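Kapitel 7
Greifen lernen: Der Zweifingergreifer am eigenen Arm

Lernziele
Nach diesem Kapitel können Sie einen Parallelgreifer montieren und seinen Nullpunkt einstellen, die Griffkraft über den Motorstrom begrenzen und einen Greifversuch so protokollieren, dass er sich wiederholen lässt.

7.1 Endlich etwas in die Hand nehmen

Sechs Kapitel lang hat sich unser Arm durch die Luft bewegt. Er hat Kreise gezeichnet, Positionen angefahren und hoffentlich keine Lampe umgerissen. Jetzt bekommt er Finger, und damit fängt der Teil an, auf den sich die meisten schon beim Auspacken der Servos gefreut haben! Wer zum ersten Mal sieht, wie eine selbst gebaute Maschine einen Becher anhebt und wieder abstellt, bleibt erfahrungsgemäß bis spät in die Nacht in der Werkstatt.

Stanisława Dudek hat ihren ersten Greifer für den Prindus-Arm an einem Januarabend in der offenen Werkstatt Norham gebaut, aus Resten und einem Servo, das eigentlich für ein Modellboot gedacht war. Ihr Werkstattbuch liegt diesem Kapitel zugrunde. Darin stehen 1069 Greifversuche, sauber nummeriert, mit Datum, Objekt und Ergebnis, und es lohnt sich, gerade die misslungenen zu lesen. Ein Eintrag lautet schlicht: »Becher weg. Unter dem Regal.«

7.2 Was zwei Finger können

Ein Greifer mit zwei Fingern wirkt zunächst bescheiden. Sie werden staunen, wie weit man damit kommt: Flaschen, Würfel, Schwämme, Schraubendreher, sogar ein gefaltetes Tuch, wenn man es an der Kante erwischt. Entscheidend sind drei Größen, die uns durch das ganze Kapitel begleiten: die Öffnungsweite, die Griffkraft und die Reibung zwischen Finger und Objekt.

Die Öffnungsweite unseres Modells beträgt 50 Millimeter. Ein Trinkbecher passt damit meist nicht quer zwischen die Finger, wohl aber seine Wand. Man fährt also mit einem Finger in die Öffnung und lässt den anderen außen. Bei einem stehenden Becher kommt der Arm dafür von oben. Liegt der Becher auf der Seite, muss das Handgelenk mitdrehen, und die Anfahrt wird flach. Genau an dieser Stelle wird es geometrisch interessant, und Abschnitt 7.4 rechnet den Fall ausführlich durch.

Die Griffkraft begrenzen wir über den Strom. Für weiche Kunststoffe hat sich am Jultell-Treiber ein Grenzwert von 400 Milliampere bewährt. Beginnen Sie darunter und steigern Sie in kleinen Schritten.
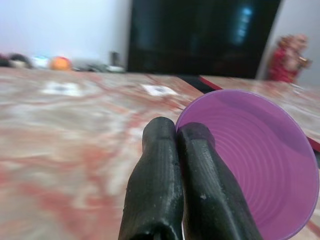 Abb. 7.1: Geschlossene Greiferfinger neben einem liegenden Becher, Blick der Handgelenkkamera.

Die Kamera am Handgelenk ist für solche Versuche Gold wert. Sie bewegt sich mit dem Greifer, die Finger bleiben deshalb immer an derselben Stelle im Bild, und man bekommt schnell ein Gefühl für Abstände. Schauen Sie in Abb. 7.1 auf die feinen Längsrillen der Finger und die konzentrischen Ringe im Inneren des Bechers: Beide sind gut zu erkennen, während die linke Hälfte des Tisches stark verwischt ist. Für die Objekterkennung in Kapitel 9 wird uns diese Bewegungsunschärfe noch beschäftigen.

Werkstattaufgabe 7.1
Legen Sie einen leichten Kunststoffbecher auf die Seite. Fahren Sie den geschlossenen Greifer von Hand neben den Rand und speichern Sie die Gelenkwinkel. Öffnen Sie dann die Finger und suchen Sie eine Anfahrt, bei der ein Finger in den Becher gleitet, ohne ihn wegzurollen. Notieren Sie jede Variante, auch die, nach der Sie unter das Regal kriechen müssen.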